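Subject: Re: [cell-users] Open day at Merkosdale: notes on the bench demo

Hello all,

Replying below the quoted part. I have left in only the questions that concern the bench.

> I could not get to the Merkosdale open day in June and would like to know
> what was shown on the small-arm bench. In particular:
>
> - was the pick routine run with the wrist camera or the overhead one?
> - how do they mark the work area, and does the marking survive cleaning?
> - is the Piltley controller worth asking for on trial?
>
> We have the same white tops here and have had no end of trouble with
> uneven light.
>
> Nouhaila Abdel Hamid

Wrist camera only. The overhead unit was on its bracket but not plugged in, and the demonstrator said they use it for calibration and nothing else. The routine was a plain pick and place with plastic spacers, 34 cycles per session, two sessions in the morning and one after lunch. I stayed for the second and third.

The arm was driven by the Piltley controller. The part finder is from Plorkonier and is the same release we have. Ait Ali supplied the fingers and had a man on the stand with spare sets, which is how I came to ask more about the gripper than I had meant to.

Notes follow in the order in which things were shown.

1. Start position and empty-table check

The arm goes to the start position with the gripper open and takes one picture of the table with nothing between the fingers. The finder compares this with a stored reference. If the difference is over the threshold, the cycle stops and the operator is asked to clear the table or take a new reference. The demonstrator set the threshold too low on purpose and the check then failed on a bare surface. He raised it in steps until it passed.

For Nouhaila's question about light, the view from the wrist is more use than anything I can write. The top is matt white, but it does not come out as one tone. There is a soft bluish-grey shadow a little above the middle, and the upper part is brighter and warmer. To the right of centre there is a grey smudge, and next to it a very small dark mark, a pen mark or a bit of dirt. The mark is much sharper than the smudge, so I would expect it to matter more to an edge-based finder. The thin dark line at top right, with the corner in it, is the only drawn line in view.
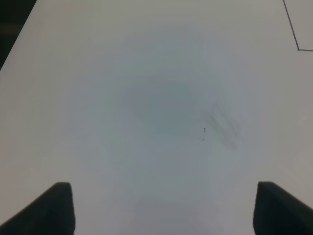
2. Masking

The finder is given a mask so that it ignores the fingers and anything past the table edge. The mask was drawn by hand in the Plorkonier editor. It has to be redrawn if the fingers are changed for a longer set, and the editor gives no warning if you forget. I asked whether this would be fixed and was told it is on the list.

Minimum blob size was set to 40 pixels. Below that, specks are dropped before matching. We use a lower figure, which may account for the false starts on our second bench.

3. Pick and place

Nothing unusual. Approach from above, close, lift, move, release. The finger opening was left wide on approach and only narrowed in the last part of the descent. Cycle time was limited by the exposure setting and not by the arm. In the two sessions I watched there were 3 missed picks, all of them with the spacer lying near the edge of the camera's view.

4. Cleaning and marking

The demonstrator's advice was to use a dry cloth first and solvent only if needed, then take a new reference picture every time, even if the table looks the same. I did not get a clear answer on how long a line lasts under solvent. Ait Ali say their finger pads are good for 2,000 cycles before they need checking, but that was with clean parts.

5. Controller on trial

Piltley will lend one for a month. You pay carriage both ways. The form asks for the arm model, the supply voltage and the name of the person responsible for the cell. I have a copy of it and can send it on.

I would borrow one, but sort out the lamps first. With our present light the empty-table check would stop us several times an hour.

If anyone was at the morning's first session and wrote down the exposure value, please post it to the list.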